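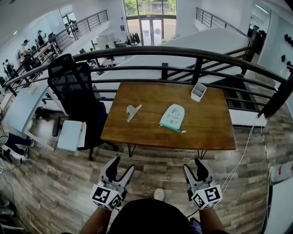 Zipper keeps splitting behind the slider – fixable or do I need a new one?

Posted 08/06/2019 by quaye_sews

Ok so I made a bunch of small pouches for my niece's class and one of them is already acting up. Zipper closes fine, then the teeth pop open behind the slider when you squeeze it. Nylon coil, 9 inch, cut down to fit. Bought a pack of 10 from Zevano, the others seem ok so far. I really don't want to unpick the whole thing, the lining is sewn in and I did it by hand. Tried rubbing a candle on it, no change. Any way to save it? Need it back by the end of the week.

Edem Akolgo

It's the slider, not the teeth. They spread open a tiny bit with use (or come that way in cheap packs) and then they don't press the coil together anymore. Take small pliers, slider all the way at the open end, and squeeze the back edge on one side, gently. Then the other side. Try it. Squeeze again if it still splits. Go slow becuase the cheap ones crack and then you really do need a new slider.

Candle wax only helps if it's sticking, won't do anything for splitting.

If the slider does crack you can still keep the tape. Unpick just the last half inch at one end, slide the old one off, feed a new one on, sew across the end a few times for a stop. Has to be the same size, number is usually on the back. Took me 4 tries to get both sides on even the first time so don't give up.

jimik101

just buy metal ones, never had a problem

Salamatu Akpalu

Metal is heavy on a little pouch and it can scratch stuff, I wouldn't. Do what Edem said first. Also check you didn't catch a thread of lining in the coil near the end, look with a flashlight. I had one do exactly this and it was one loose thread, snipped it and fine since. Next time topstitch the lining back from the teeth – a quarter inch is plenty – and leave the tape longer than you think before you cut it.

quaye_sews

Pliers worked!! had to squeeze it twice. No thread that I could see but will topstich the next ones. Thanks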